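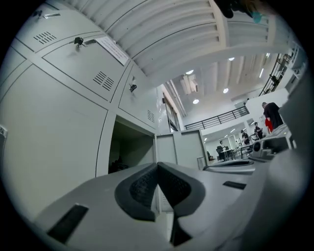
A wall of light gray metal lockers, the kind of place our shelf was made for

Trundach Locker Shelf, Adjustable Width
Item 132
In stock, ships from our Candska warehouse
Page updated 2018-02-08

If you have ever opened a locker and had your lunch slide out onto your shoes, you already know why we carry this one! The Trundach shelf is a plain, sturdy steel shelf that stands inside a locker and gives you a second floor for your things, so the boots can live downstairs and the clean shirt, the sandwich and the paperback can live upstairs. We have sold a good many locker shelves over the years (wire ones, plastic ones, a fold-up one that we would rather not talk about) and this is the one we keep coming back to.

The first thing people ask is whether it will fit. The shelf slides open and closed like an old bread box, and it locks at any width between 9 and 14 inches with a thumb screw on each side. It goes 11 inches deep. Please measure the inside of your locker before you order, and measure at the door opening too, where the metal usually turns in a little on both sides. If the opening is narrower than the inside, close the shelf all the way, tip it in sideways and open it up once it is in place. It takes a minute the first time and hardly any time after that.

The legs are 10 inches tall and they end in soft rubber feet, so you won't scratch the floor of a locker that belongs to your school or your boss. There are no magnets and nothing to drill. We do get asked about stacking, and yes, two will stack happily in a tall locker. The feet of the top one sit in the four little dimples on the bottom one. Three will stack as well, but you have to be fond of reaching.

Perla Alvarado in our packing room has had one in her own locker since the very first shipment, and hers holds a coffee thermos, a winter hat, two cans of soup and what looks to me like a full set of wrenches. It's still as level as a kitchen table.

Details

Material: steel with a baked-on powder finish
Colors: light gray, white, dark green
Width: 9 to 14 inches
Depth: 11 inches
Height: 10 inches
Holds: up to 40 pounds, spread evenly
Feet: rubber, replaceable (sold in bags of four)
In the box: one shelf, two thumb screws, one spare thumb screw, fold-out instructions

A word on the colors

The light gray is our best seller by a mile, and it goes nicely with most gray lockers, though I wouldn't promise you a perfect match because every maker mixes gray a little differently. The white shows scuffs sooner but makes a dark locker much easier to see into. The dark green is new, and I'm afraid I'm the one who pushed for it. It's lovely in person.

Care

Wipe it down with a damp cloth and a drop of dish soap, then dry it before you load it up again. If you use it at a pool or a gym, take it out every so often and dry underneath the feet, where water likes to sit. Steer clear of scouring pads, which will take the shine right off. A little dab of petroleum jelly on the thumb screws in June, when the air gets sticky, keeps them turning easily all summer long.

Goes well with

Altetti door pocket, for pens, keys and the phone charger. It hangs over the vents on the inside of the door, so check that yours has them.
Buschmann boot tray, a low rubber tray that slides right under the shelf between the legs and catches the mud.
Replacement feet, bag of four. They wander off when people move house, and we understand completely.

Ordering for a school or workplace

We're glad to help with bigger orders, and there is a lower price per shelf starting at 97 pieces, with another drop at 300 and again at 600. Large orders come flat in plain cartons with very little wrapping to throw away. Write to Orysia Antoniuk on our orders desk and tell her the inside width of your lockers, the color you'd like and whether you have a loading dock. She will happily send out a single shelf for you to try before you decide, and if it doesn't suit, just send it back to us in the same carton.

Returns

You have 60 days to change your mind. The shelf can have been used (we'd expect you to try it, after all!) as long as it's clean and all the screws are in the bag. If a weld or a leg ever lets go under ordinary use, tell us what happened and we'll mail you a new one. You don't need to keep the receipt, only your order number, and if you've lost that too, the name on the order will do fine.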